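Sorting Assistant, part time, for the toy lending room at Gillik House (Wustcombe)

Closing date for applications: September 15, 2019

Busenis runs a toy lending room where families with small children can borrow playthings and bring them back after two weeks. We are looking for one person to help us with sorting, checking and packing. The job starts in November and is for 7 hours each week, divided over two mornings. It is a paid position with a contract of one year.

Our collection has grown quickly. At the last inventory we had 2,273 pieces, and 300 of them were not in any box list. Since then we received also the whole stock of the play group in Hollenstein, which closed its doors in the spring. So there is enough to do, and we prefer to tell you this from the start.

What you will do

When a box comes back, you empty it on the sorting table and compare the contents with the list that is glued inside the lid. You look at each piece for cracks, sharp edges and bite marks. Foam pieces need special attention, as small children like to take bites from them. Pieces which are good go to washing. Pieces which are doubtful go to Cor Meijer, who does our repairs and decides what can be saved.

After washing you make the boxes complete again. Most boxes are made by age, and some by theme (bath, kitchen, building, animals). Cups and blocks are the most borrowed things we have, and they travel from one box to another all the time. A good part of the morning is simply bringing them home.

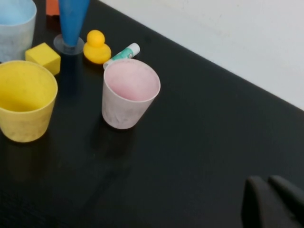 Cups, a foam cube and a rubber duck on the black tabletop.

You will also help with the loose pieces. These are pieces without a box, and they stay on their own shelf for one season. If a parent calls about a lost piece, you look there first. Please be patient on the telephone. For a child of two years the missing duck can be a serious matter, and the parent has usually already had a long day.

Who we are looking for

You work with care and you do not get bored from repeating a task. You can read and write simple English, enough for filling in a list and leaving a note for the next person. You can lift a full box to the height of a table. Experience with children is welcome but not necessary — during the sorting hours there are no children in the room.

We do not ask for a diploma. Some of our best colleagues came from very different work, for example from a bakery and from a post office. If English is your second or third language, please apply also. It is so for several of us.

What we offer

You will get a training period of four mornings together with Sânziana Filip, who has made most of the box lists and knows them better than the computer does. We pay your travel costs by bus or train. Coffee and tea are free, and employees may borrow toys without paying the deposit.

The room is on the ground floor and has daylight. In winter it is a little cold near the door, so bring a sweater.

How to apply

Send a letter of maximum one page to Paloma Ambrose at the Busenis office, or leave it in the letter box of Gillik House. Write in it which mornings are possible for you and which are not. A photograph is not needed. We will invite the candidates for a talk and a short trial, in which you sort one returned box together with Cor. The trial is paid also.

Questions about the contract can be asked to Lleucu Gronow — she is in the office every morning until noon.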